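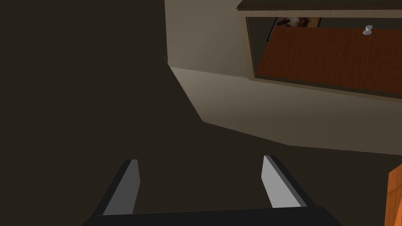
Notes from two weeks of recording demonstrations by remote control in simulation. Mostly about what the operator gets wrong, and the operator was me. Thread.

1/ Setup: two handheld controllers, one per arm. Trigger closes the gripper, thumbstick drives the base. Everything goes into the log at the control rate, including the bits where I sit there thinking.

2/ That last part matters more than I expected. A policy trained on raw logs learns to sit there thinking. We trim any stretch longer than 2 seconds where neither arm nor base has a command above the noise floor.

3/ Don't trim the short pauses. The one right before the fingers close is doing work. I cut those in the first batch and the policy started closing early, while the hand was still moving.

4/ Batch size so far: 800 episodes recorded, 123 thrown out. Most of the rejects are mine from the first Friday, before I had the wrist offset set correctly. The rest are physics blowups and one controller with a dying battery.

5/ Rejecting an episode is not the same as rejecting a mistake. If I miss a grasp, back off and try again, the episode stays. Those are the only recovery data we get. If I miss and then shove the object until it lands somewhere useful, it goes.

6/ Wrist camera vs. head camera. The operator drives mainly from the head view and the policy leans on the wrist view for the last stretch of the reach. So I now replay a sample of every batch from the wrist only. If I can't tell from there what I was going for, I can't expect the policy to.

7/ Rooms are shuffled between sessions. Furniture, wall color, lighting direction. Hard shadows stay in. I asked for them to be softened in June and was outvoted, correctly.
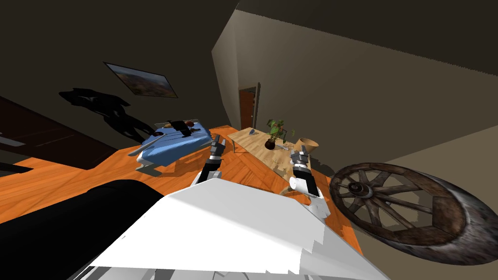 Head view, both arms forward. Bed on the left, table with the plant and bowl to the right of it.

8/ Two arms are more than twice the trouble of one. You watch the hand that's doing something and the other one drifts. My fix is boring: a hold button on each controller that freezes that arm. Logged as its own channel so it can be masked in training.

9/ Tables are harder than they look. Thin tools lying flat are the worst item on the list. Fingers come down, touch wood, and the contact solver gets nervous. Approach at a shallow angle and close slowly.

10/ Base motion: park first, then reach. I drove and reached together for a day because it felt quick. The demos were smooth to watch and the policy trained on them clipped table edges all night.

11/ Naming. Our scene sets are Fairclough (bedrooms, mixed furniture) and Urnmont (kitchens). Please put the set name in the episode header — I spent a morning sorting files by hand and would like not to again.

12/ Several people asked about guiding a real arm by hand instead. We do that too, on a separate task. You feel the contact, which helps a lot with lids and drawers. The catch is that your own arm ends up in half the video.

13/ Next: same tasks, a second operator, same trim rules. I want to know how much of the current policy is the task and how much is my left hand.

14/ Trim script gets posted once I've taken the hardcoded paths out.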